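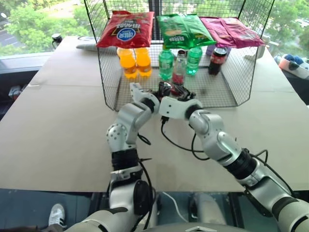

Wire mesh shelves for snacks and drinks: are they worth the bother?

7 Mar 2018
By Meron Gebreyes

I have a low opinion of storage products. Most of them are a way of paying for a box to put your mess in, and afterwards you have the mess and a box. So when my sister-in-law told me I needed mesh cubes for the drinks and crisps, I said what I usually say and carried on keeping the bottles on the floor by the back door.

Then I kicked one over for the second time in a week, and gave in.

I'm talking about the black mesh sort, open at the front, with a flat mesh floor. You stand bottles inside and use the roof as a second shelf. They're sold under all sorts of names. Mine were from Casell and came as loose panels with plastic corner pieces, 14 panels to a pack, and instructions that were one drawing and an arrow. I've had them since October. Some of what people say about them is true.

Bottles inside, bags on top

This part I'll grant. Drinks are heavy and crisps are not, so the drinks go at the bottom, and anybody could have worked that out without a leaflet. Three bags of crisps laid flat, side by side, will fill the top of a small cube nicely. Lay them flat. Stood on end they slump, and one is on the floor by teatime.

The usual advice is to turn every bag so the name faces you. I wouldn't bother. A red bag, a green bag and a bright pink one can be told apart upside down from across the kitchen, and you'll have put them back the wrong way round by tomorrow anyway. The same goes for bottles. Orange pop looks like orange pop and cola looks like cola. Label makers are for flour and icing sugar.

If the end bag hangs over the side a little, leave it. It does no harm unless the cube is beside a doorway, where sleeves will catch it.

One row of bottles

Six bottles in a single row is a sensible load for a small cube. Put the row towards the back panel and leave a strip of floor free at the front, so that you can get your hand round a bottle without knocking its neighbour. I tried two full rows. The back row might as well have been in Peru.

Keep the same drinks together, too. Two orange ones next to each other means you take one and can see there's one left. If they're at opposite ends you'll buy more.

Watch for small things going behind the bottles. Anything short enough to hide behind a cola bottle will hide there, and in my house it stays until somebody moves house. I found a packet of jelly at Christmas that I'd replaced twice.

The mesh floor

Sellers make a great deal of mesh "letting the air through". I've never known a bottle of lemonade to need air. What mesh does let through is drips, straight onto whatever you stood the thing on. A sheet of plain cardboard underneath costs nothing and goes out with the recycling when it gets sticky. I've seen fitted trays sold for the same job at a price I'd rather not repeat.

Thin-bottomed bottles can rock where the wires cross. Shengli Jiang, from over the road, cuts a bit of old lino to fit the floor of his. I tried it and it does stop the wobble, though you then have to wipe the lino.

For cleaning, take everything out and use an old washing-up brush with hot soapy water. Cloths snag. Dry it well, especially at the joins, as the coating on cheap mesh chips and the bare wire goes rusty.

Things I was told that I don't believe

"You can stack them as high as you like." You can't. I wouldn't go above 2 with drinks in, and I'd want the pair against a wall. The corner pieces are what give way, and they don't warn you.

"It keeps crisps fresher." It's a shelf. A closed bag is as fresh as it was in the shop, and an open one needs a peg.

"It saves you money." Ayantu Bogale has tried to persuade me of this more than once. Her view is that seeing what you've got stops you buying extra. Mine is that seeing three bags of crisps every time I put the kettle on has me eating three bags of crisps. If you have children at home, think hard about whether you want the whole lot on show on the table.

Would I buy them again?

One pack, yes. I use half of it for drinks and the other half has shoes in. I wouldn't do a whole larder in it, and I wouldn't pay extra for the posh version, which as far as I could tell from handling one in the shop was the same wire with nicer packaging. If you already own a sturdy wooden crate, turn it on its side and you've got the same thing with a better floor.

Check the corner pieces before you load it up. Two of mine arrived split, and I only noticed with the bottles already in.

Recent tips

Do drawer dividers do anything?
Getting old glue off jam jars
Tekle Lencho's way with a squeaky larder door
Vinegar: what it won't clean
Bag pegs, clips and elastic bands compared
How long to keep carrier bags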